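Workshop Notebook, Cell 4
Entry for April, commenced 08:10

Purpose of entry: to record the replacement of the gripping pads on the Lellen cell, the re-routing of the wrist cable, and the revised network fault procedure. Work was carried out by the undersigned, with Konrad Imhof in attendance for the lockout and the return to service.

1. Condition on arrival

The night log recorded repeated loss of communication with the tool on the second arm. The controller had written code 293 to the fault list (tool device not responding) and parked both arms. The operator had cleared the fault and resumed, as permitted under the present instruction, and the fault had returned within the hour.

The air supply and the emergency stop circuit were checked first and found in order. The Aebischer power supply was then measured under load at the terminal block and found to be within tolerance. No adjustment was made to it.

2. Gripping pads

Both pads on the first arm were removed. The outgoing pair had lost their texture along the leading edge and had begun to let parts rotate in the grip. New pads were bonded with the adhesive specified on the Gronula data sheet and clamped for 25 minutes. The finger screws were refitted with fresh threadlocker and marked with paint pen.

Colleagues are reminded that the stroke must be re-referenced after any pad change. The old zero was left in the controller on the previous occasion, and the grip force readings from that period should be disregarded.

3. Wrist cable

The cable on the second arm had been secured too tightly at the elbow and was under strain at full extension. The ties were cut and replaced with hook-and-loop straps, leaving a service loop at the joint. The arm was jogged through its full range at low speed, and no pulling was observed. The jacket shows some flattening at the old tie position. It has been left in service, and a spare has been requested from Sevorari.

4. Network fault procedure

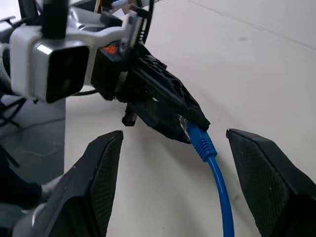 Code 293 has until now been treated as a software matter, and the standing instruction directed staff to restart the controller before touching any hardware. That order is hereby reversed. The physical connection is to be examined first, with the cell locked out. Where a tool end carries a network lead, the plug is to be inspected at the port itself. The blue lead is the one concerned, and its clear plug head sits directly beneath the lower lip of the black printed body, where the latch is awkward to reach with gloves on. The ribbed boot is to be held between finger and thumb, and the plug pressed squarely home. The lead is not to be pulled sideways to test it.

If the connection is sound, substitute a known good lead from drawer 9 and repeat the communication test. The controller is to be restarted only after both steps have been completed and entered in the log.

5. Return to service

Lockout removed at 13:40, K. Imhof present. Home position confirmed on both arms. The test program was run at reduced speed and then at production speed, without a stop. Cell handed back to the operators with a request that any recurrence of 293 be logged with the time and the arm position.

Outstanding: spare wrist cable (Sevorari); revised fault card to be laminated and fixed inside the cabinet door; grease for the base axis, which is due at the next service.

Recent entries
Cell 4: base axis noise, first inspection
Cell 4: light curtain realignment
Lellen controller: backup and restore
Gronula pads: stock and reorder

Last updated: April, 15:05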